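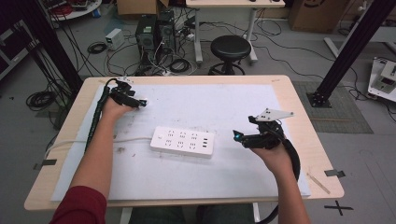
Most desk inventories I've read are shopping lists with the awkward bits left out. Koppel is meant to be a plain list of things that sit on and under work tables, with 2,489 entries, and I still don't trust all of it. Take power strips. Contributors write "6-way" and move on, which tells you nothing about the multi-pin outlets laid out in two rows, the three small USB ports near one end or the round switch at the other. All of that belongs in the entry, and so does the side the cord leaves from.

## What's in it

- `items.csv` — one row per object, up to 2,000 characters of notes each
- `rooms.csv` — 104 rooms, mostly small offices and workshops
- `disputed.csv` — rows where 2 people disagreed and neither gave way

## Field notes

`surface` is what the object rests on. If there's a board on the table, put the board. Scuffs and smudges go in `wear`, and please don't guess what made them.

`rating` stays blank unless somebody read the label. Priit Vanags wanted to fill it in from catalogues. I said no, and I'd say no again — a strip that looks like the one in the catalogue may be nothing of the sort.

`tangle` is a score for cables on the floor, from 0 to 5. Aušra Vītola came up with it and applies it better than anyone else does. I think the gap between 3 and 4 is mostly mood. Use it for sorting if you must, but I wouldn't publish an average.

## Known problems

Stools are filed under both `seating` and `furniture/other`. The Tarkon import brought in duplicates, and the February clean-up removed some rows it shouldn't have. Offcuts and loose sticks of wood have no category at all, so they turn up under `tools`.

The claim in the old README that this list helps people "work tidier" has been taken out. I never saw any evidence for it.

## Changes

Send corrections as a patch against `items.csv`, one object per commit. Don't renumber the rows.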